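About Us
Posted Mar 31, 2023 by the Prota team

Prota is a small robot learning group at Drakcombe, and we work on one question we never seem to get tired of: how can a two-armed robot learn household jobs from people who have never written a line of code?

We started in October with two arms, a table and a lot of secondhand kitchenware. Our method is called Lokness. A person guides the arms through a job, and the system cuts that recording into short pieces — reach, grip, lift, set down — and learns each one along with the moment to switch to the next. When a plate slips, the robot can go back one piece instead of starting the whole job over. We love watching it do that!

Most of our work happens at the kitchen bench. Plates are harder than they look (thin rims, shiny faces, and they lean on each other), so we keep coming back to them.
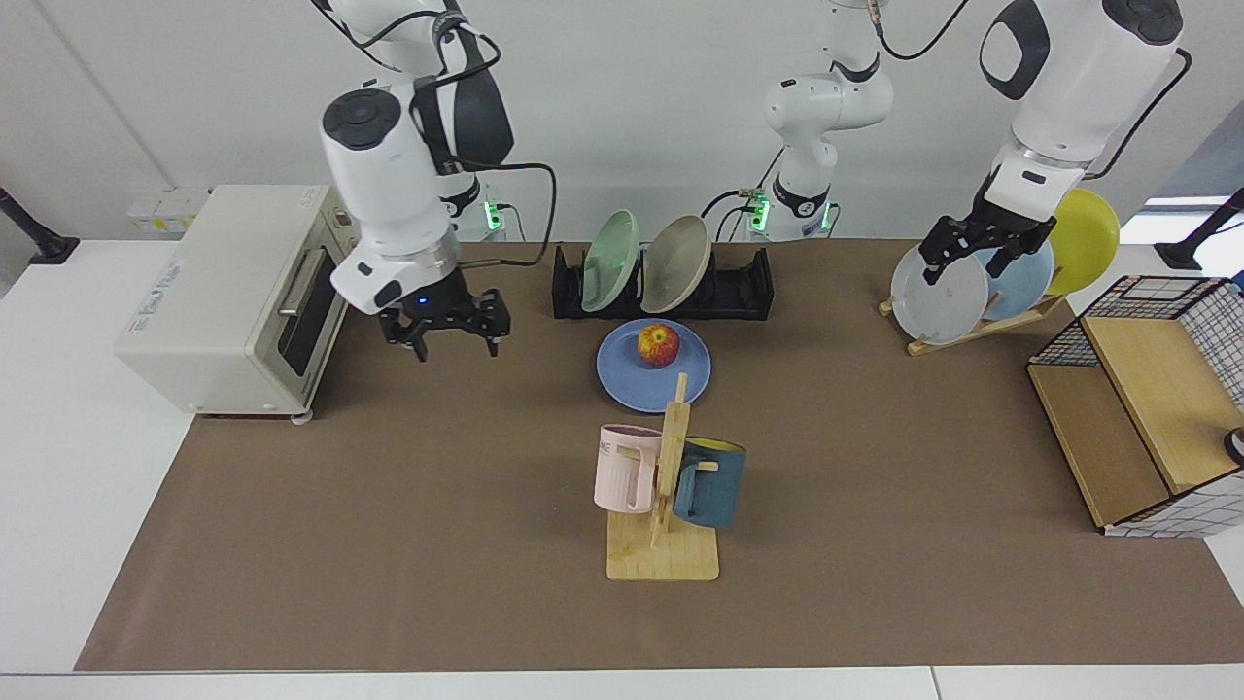 The kitchen bench, with the left gripper on the rim of a white plate.

Our first full study used 600 guided recordings. On plate moves the robot finished 80 percent of its tries with the cutting step turned on. Then we changed the plate colors and moved the racks, and it still finished 77 percent, a much smaller drop than any of us had bet on. Mugs are another story. Handles turn up at every angle, and our grip model gets confused when one mug hides part of another. That's the big job for this year.

The group also runs Lưu, our open notebook, where we post training settings, failed runs and the odd rant about cables. If you teach, study or just like taking things apart, come read it and tell us what we got wrong — we do change things when people write in.

Comments (3)

rackandpeg: Does the 77 include tries where it had to go back a piece?

Prota team: Yes, as long as it finished the job in the end. We're splitting those out in the next notebook post.

smallgears: Please do bowls next. My students have been asking!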